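White boxy thing leaves marks on pale wood table, what do I put under it?

Posted by provbridge_gran in Home & Furniture, April

Hello all, hoping someone kind can help. I have a pale wood veneer table that I love dearly, and I keep a white box on one end of it. Whenever I shift the box to dust I find a faint greyish smudge, and last week there was a fine scratch as well. I don't want a tablecloth because the grain is the whole reason I bought it! Is there something I can put underneath that won't show?
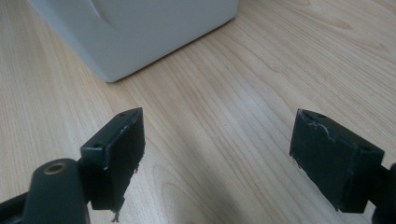

The table is a Skavura and the box came from a shop in Prullthorpe, if that makes any difference. I paid $185 for the table, so I'd rather not sand it and find I've gone straight through the veneer.

skavura_fan
Felt pads. Done.

Enache
Please don't sand it, veneer is awfully thin and you'd be heartbroken. For the smudge, try a barely damp cloth with a drop of dish soap, go along the grain and dry it straight away. Test a spot at the back first, as every finish is a bit different. For underneath I like clear silicone bumpers, though some rubbery ones can discolour a finish over time, so felt is the safer bet if you never move the box. Wipe the bottom of the box too, grit is usually what does the scratching. A wax stick in a matching colour will hide the fine scratch nicely.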